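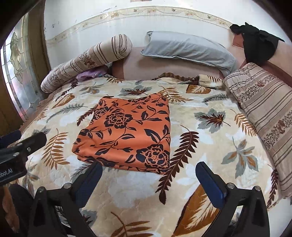

December, textile workshop notebook, bench 2

Continuing the shrinkage and colour work on the Grultcombe cottons. Cut the second set of test squares this morning from the same bolt as the first, well in from the selvedge. Marked the warp direction on each with a laundry pen. The pen bled a little on the pale squares, so the next set gets a thread marker instead.

Wash 1: 40 degrees, Fitthorpe liquid at the label dose, normal spin, flat dry. Wash 2: same again, line dried on the east side. Measured after each one, once the cloth had rested on the bench overnight.

Warp shrinkage is clearly higher than weft. Most of it went in the first wash and the second added very little. The plain weave behaved as expected. The twill skewed, and two squares had to be pulled back to shape before I could get a ruler on them. I have kept those readings but starred them in the sheet - do not average them in with the rest.

Colour: the dark prints lost some dye in the first wash. The white cotton strip in the same load came out faintly grey along one edge. Second strip was clean. Rust and orange grounds held well against the unwashed offcuts under the daylight lamp. Under the ceiling tubes I could not separate any of them, so colour checks stay at the lamp.

Rub test, dry: nothing worth recording. Rub test, damp: slight mark from square 53, none from the others. Repeated 53 with a fresh cloth and got the same mark. It was cut nearest the fold of the bolt, which may or may not matter. Will cut another from the same place.

The Flinda kettle scale is drifting again. It read 4 grams high with the check weight. Re-zeroed and it came good, but weigh the detergent twice until it has been looked at.

Pavlović method sheet is still the old version in the blue binder. It gives the rest time as one hour, and we have been using overnight. Correct the sheet or add a note to the front.

Next: hot wash on the remaining plain weave, steam press on half of it. Need more white strip. Line by the back door is free from 2 pm.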